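Appel à participation -- Retrouvailles des anciens du lycée de Goswood

L'association des anciens élèves de Goswood prépare les retrouvailles de toutes les promotions, prévues en juin dans la grande salle de l'internat. Elle cherche 20 personnes pour constituer l'équipe d'organisation, de janvier jusqu'à la fin de l'été. Les conjoints et les anciens membres du personnel peuvent aussi se présenter.

Le fichier des anciens compte 1000 noms. Pour 100 d'entre eux, le courrier nous est revenu et nous n'avons plus d'adresse. Ce sera le premier travail de l'équipe.

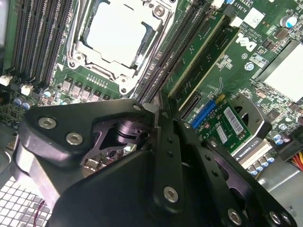 Carte mère Dell, boîtier ouvert.

Postes à pourvoir

Recherche des camarades perdus de vue : appels téléphoniques, lettres aux familles, consultation des anciens annuaires. Prévoir deux soirées par mois.

Livre des retrouvailles : collecte des notices et des photos de classe, relecture, mise en page. La maquette sera remise à l'imprimerie Flasley en avril. Il faut une bonne orthographe et de la patience avec les retardataires.

Inscriptions et repas : suivi des bulletins, encaissement des chèques, plan de table, relations avec le traiteur Clarnine.

Accueil le jour même : badges, vestiaire, orientation des arrivants à partir de 10 h. Ce poste convient à ceux qui habitent loin et ne peuvent pas assister aux réunions.
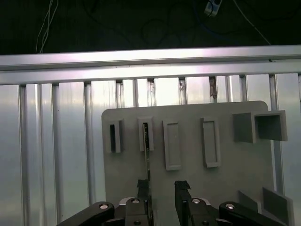

Rafsan Dewan nous écrit qu'il a tenu l'accueil la dernière fois et qu'il aurait préféré des badges avec le nom porté à l'école, en gros, et l'année de sortie juste en dessous. Il demande aussi que le repas commence plus tard, car beaucoup de gens arrivaient encore pendant l'entrée.

Ces deux remarques ont été retenues. Le repas est fixé à 13 h et le modèle de badge sera revu à la première réunion.

Les réunions ont lieu une fois par mois à 18 h 30, salle Sheikh, au rez-de-chaussée. Il y en aura 4 avant la fête -- une seule est obligatoire, celle de mai. On peut suivre les autres par téléphone.

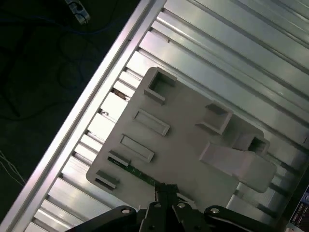 Les fonctions sont bénévoles. Les timbres, les appels et les photocopies sont remboursés sur justificatif, et le repas est offert aux membres de l'équipe. Les frais de déplacement restent à la charge de chacun, sauf pour les courses faites à la demande de l'association.

Pour se proposer

Envoyer une lettre courte à Rafsan Pramanik, association des anciens élèves, lycée de Goswood, avant la fin de janvier. Indiquer l'année de sortie, le nom porté à l'époque, le poste souhaité et un numéro de téléphone où l'on peut vous joindre le soir. Un second choix de poste est utile -- le livre attire toujours plus de candidats que les inscriptions.

Une réponse sera envoyée à tous dans le courant de février.

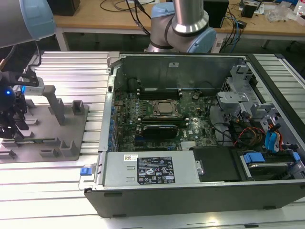 Unité centrale couchée, panneau latéral retiré.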